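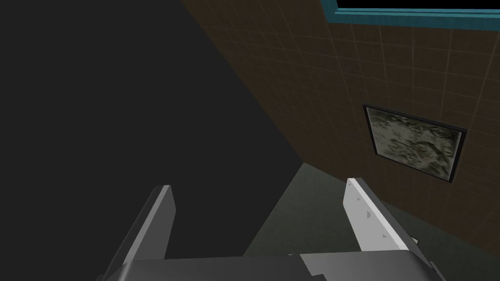
Wrist view from the simulator: open parallel gripper, tiled wall, window with a teal frame.

Category: Careers / Engineering / Simulation and Perception
Posted in October by Johanna Rüegg

Software Engineer, Wrist-View Perception and Simulation Tooling
Bratthorpe office, full time

Zorndale writes control and perception software for arms that work inside rooms built for people. The simulation group maintains Skastonine, our in-house renderer and scene generator, and the planner tests that run on top of it. We are hiring one engineer to take over the wrist-camera pipeline, which currently has no full-time owner.

The test suite holds 1094 generated scenes. Each is loaded, stepped at a fixed rate and rendered from the wrist, and the output goes to a pose estimator and a grasp planner. Estimates are scored against simulator ground truth. Two weaknesses account for most of the open tickets. Repeating textures such as tile grids produce false matches when viewed at a steep angle, and large dark surfaces give the estimator very little to work with. The gripper fingers also need to be masked correctly at every opening width, including under uneven lighting.

You will:
– own the wrist-camera model, including lens parameters, exposure and the self-mask for the fingers
– write scene generators that vary wall texture, lighting direction and clutter from a seed
– reduce full suite time, now 110 minutes on the shared machines
– keep the simulator and the arm controller on the same message definitions
– review planner changes that depend on perception output

Required: solid C++ and Python, working knowledge of camera geometry and rigid transforms, and experience debugging a system in which timing matters. You should be comfortable reading a rendering pipeline, though you do not need to have written one. Useful but not required: GPU profiling, motion planning, physics engines, continuous integration for large binary assets.

The group has 6 people. You will report to Deming Kong and work most closely with Kanyarat Noiphan, who maintains the grasp planner. Hardware tests are run at the Zwahlen site, and you should expect to travel there 2 times a quarter. Remote work is possible for part of the week after the first month.

The process is a phone call, a take-home task and an on-site interview. The task is a small camera calibration problem with a known fault in the input data. We read the reasoning as closely as the code, so please submit notes with it. Candidates receive written comments on the task whatever the outcome.

To apply, send a resume and one code sample to Hiba Atallah in recruiting through the careers form, with "wrist view" in the subject field. Cover letters are optional. Applications are read as they arrive, and the posting stays open until the position is filled.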